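作業ノート > Tovside > ボス戦 > Skirkus

トップ 作業ノート ビルド 素材 過去ログ 検索

当サイトではCookieを使用しています。閲覧を続けると、Cookieの使用に同意したものとみなします。

07/01/2018

Skirkus第三形態、水位まわりの続き。

昨日の最後のビルドで通しプレイしたら、また第三形態の入りで水が引かなかった。再現するときとしないときがあって、しないときのほうが圧倒的に多い。朝からずっとこれ。コーヒー二杯目。

まず状況の整理から。Skirkusは第二形態の終わりで鐘楼の上に逃げて、鎖を引っぱって水門を開ける。アリーナの水が膝下まで引いて、床の格子が出てきて、そこから第三形態が始まる(はず)。で、水が引かないとどうなるかというと、プレイヤーは泳ぎ状態のままなのにSkirkusは地上用の行動テーブルで動くので、水の中を普通に走ってくる。めちゃくちゃ怖い。正直バグのほうが迫力あるのが悔しい! いや、直すけど。

ログを見ると、水門イベントの発火そのものは毎回ちゃんと来ている。フレーム3012で鎖アニメの終端、そこで水位の目標値が書きかわる。ここまでは正常なときも異常なときも同じ。違いが出るのはそのあとで、異常なときは目標値がもう一回、満水側に書きもどされている。誰が書いてるんだよと思って全文検索したら、水位の目標値を触っている場所が五か所もあった。五か所て。二か所くらいの気分でいた。

メモとして書いておく。

・水門イベント(今回の本命)
・第一形態の大波攻撃
・チェックポイント復帰時の初期化
・デバッグメニュー
・Kongから書き出した部屋データの「環境の初期値」

最後のやつが完全に頭から抜けていた。Kongの部屋データは、カメラが部屋の境界をまたぐと環境の初期値を読みなおす仕様になっている。普通の部屋ならそれで困らない。洞窟から外に出たら明るくなる、みたいなやつだから。でもSkirkusの鐘楼は、アリーナとは別の部屋としてKongで作ってあるのだった(縦に長くなりすぎて一部屋に入らなかった。去年の11月の自分の判断)。つまり鐘楼を見上げる演出カメラが部屋境界をまたいで、戻ってくるときにもう一回またいで、そこで満水の初期値が入る。

じゃあなんで毎回起きないのか。これがややこしくて、演出カメラの戻り時間はプレイヤーの位置で変わる。プレイヤーがアリーナの左端にいると戻りが長くなって、水門イベントより後に境界をまたぐ。真ん中か右にいると、先にまたいでから水門イベントが来るから、正しい値で上書きされて何も起きない。自分はいつも右側で戦う癖があるから、そりゃ再現しないわけだ。左端に立って第二形態を終わらせたら一発で出た。三回やって三回とも出た。うれしい。バグが出てうれしいというのも変な話だけど、出ないバグよりずっといい。

直し方の候補。

案A。鐘楼の部屋の「環境の初期値」を空にする。一番早い。ただし鐘楼に直接デバッグワープすると水位が未定義になって、前の部屋の値を引きずる。あとでまた誰かがはまりそう。

案B。ボス戦中は部屋またぎの環境読みなおしを全部止める。きれいだけど、中盤の馬車のボスがこの読みなおしを使って昼から夜に変えている。そっちが壊れる。

案C。水位だけ所有権を持たせる。ボス戦が始まったら水位はボスのスクリプトのもの、という印をつけて、印がついている間は部屋データからの書きこみを無視する。

Cにした。書いてみたら思ったより短くすんだ。印を返すのを忘れそうなので、ボス撃破と、プレイヤー死亡と、デバッグワープの三つの出口で必ず返すようにして、返し忘れたまま次の部屋に入ったら画面の左上に赤い字が出るようにした。この赤い字、さっそく二回出た。一回はタイトルに戻るメニューを忘れていたため。もう一回はまだ分からない。赤い字が出た瞬間に別のウィンドウを触っていて見逃した。次に出たらログに部屋名も残す。← やった。

ついでに大波攻撃も見た。第一形態の大波は水位の目標値を一時的に上げて、波が通りすぎたら元に戻すんだけど、この「元」を波の開始時に覚えている。波の途中で第二形態に入るとどうなる? と思って試したら、案の定、第二形態の途中で急に水位が第一形態の高さになった。少ししか違わないから誰も気づかなかったんだと思う。でも足場の端に立っていると足元だけ泳ぎ判定になって、ジャンプがふにゃっとなる。前に「第二形態でたまにジャンプが弱い気がする」というメモがあって、気のせいで片づけていたやつ、たぶんこれだ。ごめんなさい。気のせいじゃなかったです。形態が変わるときに波を強制終了させるようにした。見た目は波がちょっと早めに崩れるだけで、むしろ形態変化の勢いがついてよくなった気がする。

つかみ攻撃のこと。

水位が直ったので、ようやく第三形態の調整に入れた。問題はつかみ。第三形態のSkirkusは長い腕で格子の隙間からつかんでくるんだけど、これが理不尽という感想が前からある。自分でも理不尽だと思う。作った本人が避けられないのはよくない。

予備動作は前回三割くらい伸ばした。それでも避けにくい。何が悪いのか分からなくて、コマ送りでじっくり見て、やっと分かった。腕が出てくる格子と、音が鳴る位置がずれている。音はSkirkusの胴体の位置から鳴っていて、腕の位置から鳴っていない。ヘッドホンで遊ぶと胴体が右にいれば右から音がするので、体が勝手に左によける。で、左の格子から腕が出る。ひどい。これは理不尽というより罠だ。

音の発生点を腕の根元に移した。これだけで体感がまるで違う! 予備動作を伸ばしたぶんを半分戻しても前より避けられる。もっと早く音を疑うべきだった。Trimicoのほかの敵でも、手足が長いやつは同じことになっていると思うので、時間のあるときに全部見ること。カニの門番と、井戸の女は確実にあやしい。

格子のほうもちょっといじった。腕が出る直前に泡が立つんだけど、水位が低いと泡が水面の上に出て、空中に泡が浮いているように見えていた。これは満水のときに泡を作ったせい。水面の高さで切るようにして、代わりに波紋を足した。波紋は第一形態の魚影で使っているやつの色違い。使いまわしだけど、あの画面の忙しさで見比べる人はいないでしょう。

体力の話。

第三形態の体力は今3376。この中途半端な数字は、昔の計算式の名残で、難易度係数をかけたあとに端数を捨てた値がそのまま残っている。きりのいい数字にしたい気持ちはあるんだけど、体力バーの割れ目の演出がこの数字を前提にしていて、変えると割れ目の位置がちょっとずれる。割れ目は絵で描いてあるから自動では動かない。うーん。今日は見送り。

それより、つかみが避けやすくなった結果、戦闘が短くなりすぎないかが心配。通しで測った。第三形態だけで五回やって、一回死んで、四回勝った。勝ったときの長さはだいたい揃っていて、音を直す前よりは短い。でも短くなったぶん、鐘が鳴る大技を見ないで終わることが一回あった。あの大技を見ないで終わるのはさすがにもったいない。鐘を描くのにどれだけかかったと思ってるんだ(自分が描いたわけではない)。

なので、大技の発動条件を時間から体力に変えた。半分を切ったら次の行動が必ず鐘になる。ただし格子から腕が出ている最中に半分を切ると、腕を出したまま鐘楼に飛ぶので、腕がびよーんと伸びて画面の端まで行く。笑った。笑ったけど直した。腕の引っこみを待ってから飛ぶ。待っている間に倒しきられると困るので、その間は体力が1より下がらないようにしてある。これ、ずるいと言われるかなあ。待ちは一瞬なので体感では分からないはず。

台詞のこと。

第三形態の入りの台詞、今は「潮は私の息だ」になっている。悪くない。悪くないんだけど、水が引く場面で言うと意味が逆に聞こえる。息を吸ったから引いたということでいいのか、力が抜けて引いたのか、見ている側はどっちに取るんだろう。設定メモを見なおすと、Skirkusは町を沈めたのを「預かった」と言いはる人(人?)で、水門を開けるのは本人にとってはかなり追いつめられた行動のはず。だったらもう少し余裕のない台詞のほうがいい。

候補だけ書いておく。
「返せというのか、この水を」
「なら歩いてこい。乾いた底を」
「鎖が重い。こんなに重かったか」

三つ目が好き。ボスらしくないところが好き。ただ鎖を引くアニメが軽々としているので、これにするならアニメのほうを重そうにしないといけない。アニメを引きのばすと水門イベントのフレームがずれて、さっきの境界またぎの話がまた動く。所有権の印を入れたから理屈では平気なはずだけど、理屈で平気なものほどこわい。明日の頭がはっきりしているときにやる。
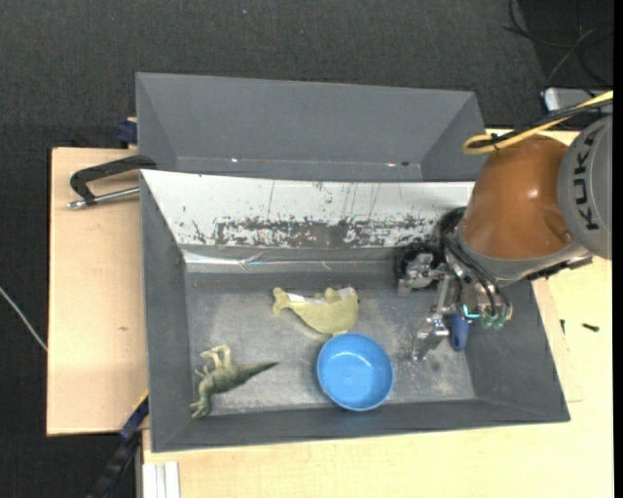 台詞を差しかえるときは字幕の幅も見ること。三つ目は句点で二つに切れるので、字幕の枠だと「こんなに」のあとで折りかえすかもしれない。前に井戸の女の台詞が一文字だけ次の行に落ちて、すごく間抜けになったことがある。Kongの字幕プレビューは実機より枠がちょっと広いから信用しないこと。実機で見る。これは何回でも書く。

あと、チケット905。「Skirkus戦のあと、ごくまれに鐘の音が町でも鳴りつづける」というやつ。長いこと再現待ちになっていたけど、今日の所有権の仕組みを入れているときに、環境音も水位と同じやり方で部屋またぎの上書きをしていることに気づいた。つまり鐘が鳴っている最中に倒して、鳴り終わる前に部屋を出ると、止める係がいなくなる。試した。大技の鐘の途中で倒して、勝利演出を飛ばして、すぐ北の扉から走って出る。鳴った! 町のパン屋の前でごーんごーんと鳴っている。ちょっといい雰囲気だったけど、バグはバグ。環境音にも同じ印をつければ直る。まだやっていない。チケットには再現手順だけ書いて、再現待ちから作業中に移した。

ただ、町で鐘が鳴るのはちょっと捨てがたい。Skirkusを倒したあとの町で、一回だけ遠くで鐘が鳴る、というのはありじゃないか。鳴りつづけるのは困るけど、一回なら。水が引いた町に戻ってきて、住人がまだ二階に住んでいて、そこで鐘が一回。仕様にするなら音量はかなり下げて、残響を長めに。思いついただけなので、誰かこのノートを読んだら賛成か反対か下に書いておいてください。

セーブ関係で気になったこと。

ボス戦直前のチェックポイントで復帰すると、水位が一瞬だけ空から満水に上がってくるのが見える。暗転が明けるのが早いんだと思う。暗転を伸ばすと何度も死ぬ人がいらいらするから伸ばしたくない。初期化のときだけ補間を切って、いきなり満水に置けばいいはず。というか、初期化で補間している理由がない。たぶん大波の関数をそのまま呼んでいるだけ。見たらそのとおりだった。補間なしの版を作って差しかえ。水しぶきの音も鳴らなくなった。復帰のたびに小さくちゃぽんと鳴っていたのはこれだったのか。ずっと足音だと思っていた。

処理落ちは今のところなし。大波と鐘が重なると前は危なかったけど、鐘が第三形態だけになったので重なりようがない。ただし泡の代わりに足した波紋が、格子の数だけ同時に出ると少し重い。同時に出す数に上限をつけた。上限に当たるところまで遊んでも見た目では分からなかったので、このままでいい。

残り。

・環境音に所有権の印をつける(905)
・赤い字の二回目の原因
・鎖アニメを重くするかどうか。台詞とセットで決める
・カニの門番と井戸の女の音の位置
・体力バーの割れ目を絵じゃなくて計算で出す。やりたいけど絵のほうが断然かっこいいんだよなあ
・左端に立って第二形態を終わらせるのを、通しプレイの確認表に足す。右端と真ん中も
・デバッグワープで鐘楼に飛んだときの水位。一応は出るけど、カメラが一コマだけ床下を映す

追記。赤い字の二回目、分かった。第二形態と同時にプレイヤーが相打ちで死ぬと、形態移行の処理が死亡の処理より後に走って、返したばかりの印をもう一回取っている。死亡中は移行を始めないようにすればいい。直してビルドを回しているところ。待っている間にもう一回第三形態をやったら、今度は鐘の直前につかまれて負けた。腕は左から出て、音もちゃんと左から鳴っていた。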